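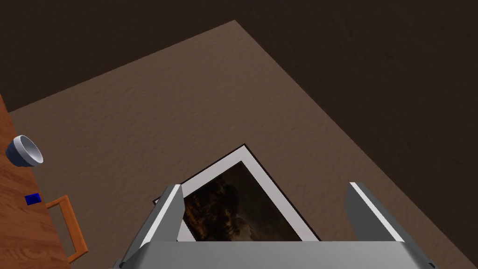 By the Skavdale Owners' Handbook desk | Section 4: Placing and first run | Revised in June

This section covers the Wistel 452 dehumidifier from the moment it is out of its box to the end of its first two weeks. It is meant to sit beside the leaflet from the maker. Where we disagree with the leaflet we say so. On anything electrical, follow the leaflet.

Before you start

The box says the 452 is "ready in minutes." It will switch on in minutes. Whether it does any good depends on where you put it, and the leaflet gives that a single sentence and a drawing of a sofa.

You will need a separate humidity gauge. The 452 has one on the front panel, but it sits close to the warm air outlet and we have never seen it agree with anything else. A cheap dial gauge will do if you leave it alone for a few hours before reading it.

Placing the unit

1. Stand the unit upright and leave it there for 4 hours before plugging it in. If it was carried on its side, leave it overnight.

2. Choose a hard, level spot. Thick carpet lets the unit lean, and a leaning unit shuts off its own float switch and shows a full tank when the tank is dry.

3. Leave clear space on all sides. The leaflet says a hand's width. We would leave double that behind the intake grille, especially if there are curtains.

4. Close the windows and outside doors. You would think this went without saying, but the "fresh air mode" on the panel suggests someone at Wistel believes otherwise. As far as we can tell, that mode only changes the color of the light.

5. Plug the unit straight into a wall outlet.

Caution: Do not use an extension cord or a power strip, whatever its rating says. Do not run the unit where water can splash on it.

First run

6. Slide the tank in until it clicks. If the tank light stays on, take the tank out, check that the float moves freely, and try again.

7. Set the target to 50 percent. The "smart" setting picks its own target using the panel gauge, so see above.

8. Set the fan to high for the first day. It is loud. The quiet setting is fine for keeping a room steady, less so for pulling one down.

9. Put your own gauge on the far side of the room at table height, away from the outlet, and write down what it says.
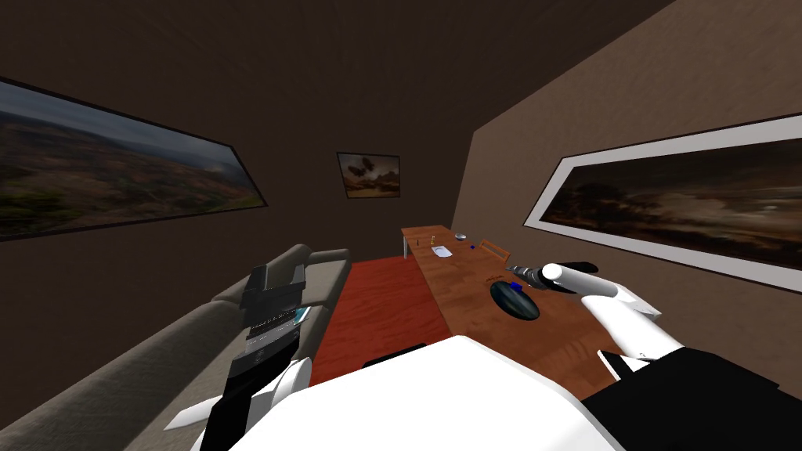 10. Read the gauge again the next morning and each morning after that, at the same time of day. Keep this up for 14 days. One good reading proves very little, and a dry spell outside will flatter any machine.

Note: In a long or narrow room, the end farthest from the unit will lag behind. Move the gauge there once the near end has settled. If the far end refuses to come down, try the unit at the middle of a long side before you believe anyone who tells you to buy a second one.

Continuous drain

The 452 can drain through a hose, which is sold separately. Gurkau and Mittal both make hoses that are listed as fitting. The Gurkau one was stiff and took some persuading; the Mittal one went on easily and came off the same way, so add a clamp.

11. Switch off and unplug the unit, then remove the tank and the rubber plug at the back. Keep the plug.

12. Push the hose on fully and run it downhill to a drain. Any rise along the way and the water will stay put or find the floor.

13. Check the joint after an hour, and again before bed.

Caution: Never leave a new hose joint unattended overnight until you have watched it work through a full day.

What the numbers mean

A tank that fills quickly at first and then slows is normal. A tank that fills at the same rate for around 5 days usually means damp is still getting in somewhere, and no setting on the panel will fix that. Look at gutters, window seals and unvented dryers before blaming the unit.

The leaflet promises "allergy relief" and "healthier walls." We have no way of checking the first and are not sure what the second means. Judge the unit by your gauge and by whether the windows still fog in the morning.

Cleaning the filter is covered in Section 5. Ignore the filter light until you have read it.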